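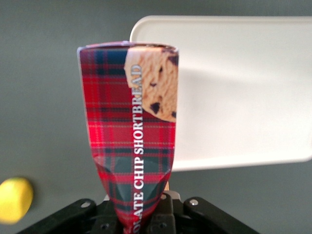
Snack in a red tartan wrapper, silver along the top edge.

Tibor Bodnár
October

Posted in: Archaeology / Iron Age / Digs & Finds

Right, I've had a bath and two dinners and I can finally type. Thread on this season at Drullow, and on why I've spent three weeks being very excited about a drain.

Drullow, if you haven't followed my going on about it, is a low hill with a ruined stone roundhouse on top and a bog at the bottom. People lived in it in the Iron Age. The walls stand to my knee at best, and sheep use them as furniture.

It was first dug long before my time by a local schoolmaster who kept lovely drawings and then threw his soil over the eastern side. So for years the plan of the site has stopped dead at his spoil heap, with a dotted line and a question mark.

This year we moved the heap. By hand, mostly. My shoulders would like a word.

Gedoser did the geophysics for us in the spring, and their plot had a long thin line running out from the roundhouse door and away downhill. Sixty-odd metres of it – 67 when we taped it on the ground, with a kink two thirds of the way along.

There were bets on what it was. Field wall, said half the team. Modern pipe, said the farmer, who was quite cross at the idea that he'd forgotten one. I said trackway, and I was wrong, and I have never been so pleased to be wrong.

It's a stone-lined drain! Flat slabs for the floor, upright slabs for the sides, capstones across the top, and clay packed into the joints. Where the capstones are still in place you can get your whole arm in up to the shoulder. I did this more often than the recording strictly needed.

I know drains aren't gold. But think about what it means. Somebody stood in that doorway in the rain, looked at the puddle, and decided the household was going to sort it out properly. Then they carried slabs up a hill until it was done.

And drains are where small things end up. Anything dropped on a floor and swept out of a door goes the same way in the end, so the silt in the bottom is a long slow collection of whatever the house lost.

We took the silt out in buckets, every bit of it labelled by the metre, and washed it through fine sieves behind the cars. Cold job. Hands like ham. I'd do it again tomorrow.

Out of the silt so far: burnt barley, a lot of hazelnut shell, fish bones so thin you have to hold your breath near them, a broken bone pin, and chips from somebody making or mending a quern.

Then, just uphill of the kink, Calum's bead.

Calum is a first-year student and this was his first dig. He'd been on the sieves since breakfast and he came round the side of the van holding his palm out flat in front of him as if it had a wasp on it.

Glass. Blue, with a white wave running round it, 17 mm across, and not a chip out of it. It had silt in the hole still. He couldn't speak for a bit and then he asked whether he should put it back.

He was told no, and well done, and then everyone came down off the hill to have a look. All of them. Somebody left a kettle on.

What I love is that a bead like this is a traveller. I don't know where the glass was made, and I'm not going to guess on here before the lab has had a go at it. It wasn't made on our hill, that's all I'd put money on. There's no sign of glass working anywhere on the site.

And then it was lost! Down the drain! I've been thinking about that person a lot. Did they know where it had gone? Were the capstones already on? I like to imagine somebody lying flat on the wet ground with one arm in the hole, same as me.

A few people have asked about dating. We have barley from under the floor slabs and barley from the silt on top of them, so with luck we'll get one date for the building of the drain and another for the years it was running. Samples are packed up and waiting to go. Results in the new year if the queue is kind.

The pottery is less help. It's thick, gritty, handmade stuff and people round there went on making it the same way for generations. I'm fond of it. One sherd has a thumbprint in it and my own thumb fits.

Back to the kink, as that's the part I keep getting messages about. The drain comes down the slope dead straight, then turns sharply to the left. There's no bedrock in the way. We checked, and then we checked again with a bigger trench.

Trench 13, for those who like to know these things. Unlucky for some, mainly for whoever was bailing it out every morning.

What we found in it was a patch of cobbles with a straight edge, and the drain turns exactly along that edge. So there was something there already when the drain was built, and they went round it. A yard? The floor of an outbuilding? We've got one side of it and nothing else, and it runs off under the bank.

This is the thing I'll be dreaming about until next year. The schoolmaster had no second building on his plan. Neither had anybody else. Drullow has always been written up as one house on its own on a hill.

Two buildings and shared drainage is a different sort of place. More people, more animals, more rows about whose turn it is to clear the slabs. I'm running ahead of the evidence here and I know it, so please read this post with that in mind.

A word on Org, which several of you spotted on the plan and thought was a typing error. Org is the name of the field below the bog. The farm's had it down as Org on every map they own and the family have no idea what it means. If anyone who knows old field names has a suggestion, my replies are open and I will read every single one.

The drain points straight at it, by the way. We haven't dug in Org and we have no permission to, so that's for another year and a very polite letter.

Weather report: nine dry days. The rest we dug in waterproofs. The one good thing about rain on a site like this is that you get to see the drain do its job. We cleaned out a stretch near the door on a filthy afternoon and the water came down the slabs as neat as you like, round the kink, and off towards the bog.

Whole team lined up along it in their hoods, cheering at a trickle of brown water. Best afternoon of the season, bead included. (Calum disagrees.)

Everything's backfilled now. Membrane down, stone back on top, turf over that. The capstones went back in the order they came out, with a drawing of each. If you walk up there this winter you'll see some lumpy grass and the sheep, who have moved straight back in.

Please don't go poking about, though. The path to the roundhouse is open and the view is grand, but the turf over the trenches needs to knit and there is nothing left in them to see.

Next jobs for me: writing up the trench notes while I can still read my handwriting, sorting the fish bones with someone who knows fish, and getting the bead to a conservator. It's travelling in a box inside a box inside another box.

I'll add the drain drawings to this thread once they're inked. They're long. You'll need to turn your phone sideways.

Edit: yes, the kettle was fine. The handle wasn't.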